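A morning at the Sudley packing works

I'd never been inside Prodia's Sudley site before the open day on May 7, 2026, and I got there far too early (bad coffee, nice view of the lorries). They send out 840 orders a shift, and the lifting used to be done by hand. Before the shop floor we had a look at the planning side, where each new job gets tried out on screen.

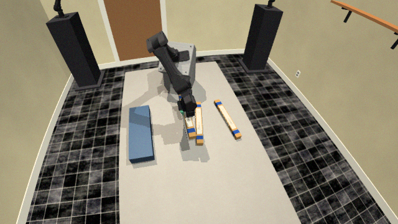
The arm reaching down over one of the three bars, blue block to the left.

One packer told me her shoulders have stopped aching – she now spends 30 minutes a shift checking labels and the rest looking after two cells. Not everyone is keen! A chap from the Figueroa line misses the chat at the old bench.

I liked the pointed green fingers best.

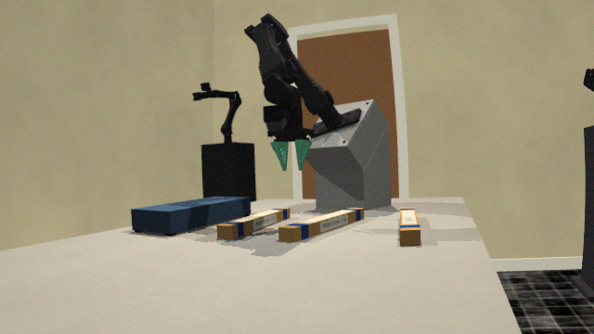

Getting there

The Sellance bus, number 39, stops by the gate. The next open day is in June.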